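Daltard handheld gripper kit -- bench review, continued
January, started 8:40

We use cookies to keep you signed in and to remember your display settings. Accept all / Manage preferences

Picking up from the unboxing page. Kit is the Daltard handheld, demo unit, loaned through Drodero. Has to go back at the end of the month unless we sign for it. Wekesa wants a yes or no plus a list of gripes, so this is mostly the list of gripes.

What we asked of it: one person walks up to a bench, picks things up with the handheld, puts them down, and the recording is usable for training without someone fixing it by hand afterward. That's the pitch on the Drodero sheet too, more or less word for word. Price is for two handhelds, charger, dock, and a year of their upload service. We don't want the upload service. Asked for a quote without it. No answer yet.

8:55 -- Firmware update before it would do anything. Progress bar sat at 4 percent long enough that I went for coffee. Fine when I got back. It renamed the unit though, and the laptop treated it as a new device, so the calibration from the unboxing day is gone. Not lost lost, it's under the old name, but you can't point the new name at it. Jeptoo copied the folder over by hand and the app refused it. Recalibrated from scratch.

9:30 -- Calibration. Open, close, open, close, hold the board at the angles it asks for. The app speaks the angles out loud and the voice can't be turned off, only down. Passed second try. First try failed with "insufficient motion", which I take to mean I was being too careful. Moved like I was swatting flys the second time and it was happy.

9:50 -- Trigger feel. Stiff for the first bit of travel then nothing, then the fingers move. Dead zone is adjustable in the app, default is bad. Dropped it to the lowest setting and it's a lot better. Write this on the card for whoever goes next. My hand is tired already.

Fingers are the standard black ones with the angled faces. Drodero will sell softer pads as an add-on from Jollitine, sample was supposed to be in the box, wasn't. Emailed.

10:15 -- Picks. Used the test set from the Pattinasarany trial so we can compare: foam blocks, tape roll, the plastic spoon, a sheet of card lying flat. Set a target of 60 picks before lunch, Jeptoo calling the item and me picking. Blocks no trouble. Tape roll no trouble if you come in from the side. Spoon is hit and miss, depends on which end. Card is hopeless, the tips just push it along the bench. Expected that, but the sheet claims "flat stock" and I'd like Drodero to show me.

Tracking held for most of it. Two kinds of drop-out. One when I swung round fast to talk to Jeptoo, my own fault. The other is more annoying: go in low over the big white top, nothing else in view, and the position starts to slide. Comes back once there's something to look at. Same thing we saw on the older Pattinasarany unit so I don't hold it against Daltard too much, but their guide says any surface. Stopped and did a few low passes on purpose, fingers open, slow, no objects.
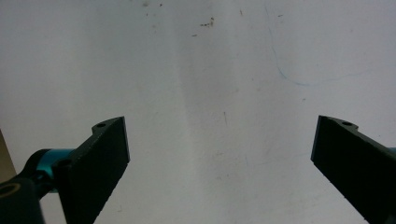
Dušan says the drift over plain white is a setup problem and shouldn't go down as a fault in the kit. His view is that any tracker working from pictures will struggle if you give it a blank sheet, that we'd write up the same thing against whoever's box we had on loan, and that the fix is printed markers at the corners and we should have started with them. He'd also like it noted that he said so back at the Pattinasarany trial.

Noted. Half agree. If the guide asked for markers I'd have put markers down. It says any surface, and we are paying (maybe) for the version where you don't prep the bench. Leaving it in the list but moving it under "documentation" instead of "tracking". Will try it with markers this afternoon so we have both.

11:40 -- Stopped for battery. Warning came on with no lead time, one beep and then it closed the session. The session saved ok. Takes a 300 g weight on the tips without slipping, did that while waiting for the charger light, Josphat held the scale. Didn't go higher, the loan form has a clause.

Lunch.

1:10 -- With markers. Wafula printed a set and taped them down at the corners and the middle. Same low passes. Drift is much smaller, I'd call it usable. So Dušan gets his point. But the tape lifts when you drag a sleeve over it and then the app complains that the map has changed and wants to start over, no option to ignore. One lifted corner cost us a full remap. If we buy we need a proper printed mat, and who makes that, us or Drodero? Ask.

2:00 -- Export. This is the weak part. App writes its own format, converter is a separate download, converter wants an older Python than anything on the bench machine. Josphat got it going in a container. Converted files look right, timestamps line up with the video, gripper width is there as its own column and in real units, nice. File names are random strings. No operator field! So with two people sharing a unit you can't tell whose run is whose unless you keep a paper log. Keeping a paper log.

Roughly 100 runs on the disk now counting calibration and junk. Deleting inside the app is one at a time with a confirm box for each. Did it from the file browser and the app didn't mind.

2:45 -- Call with Drodero. Short. Their answers as I got them down:
- Pads from Jollitine are on back order, will send when in.
- Upload service can be dropped but the price barely moves.
- Operator field is "on the list". No date.
- Mat: they don't sell one, will send us the drawing.
- Flat stock means thicker than a sheet of card. How thick, they'll get back to us.
- Spare fingers sold in pairs only.

Where I am on it: hardware good, better balanced than the Pattinasarany, fingers line up and stay lined up. Software feels a year behind the hardware. I'd take one unit and not the two-unit bundle, if they'll split it, and I wouldn't sign before the export thing is sorted. Wekesa will ask about left handed use -- haven't tried, Jeptoo is left handed, her turn tomorow morning.

To do
- pads, chase again
- markers vs no markers, put the two logs side by side
- written quote, one unit, no upload
- dead zone setting on the card by the dock
- get the 300 g test on video, didn't record it
- give Josphat his scale back

Unit on charge, left on the dock 4:20.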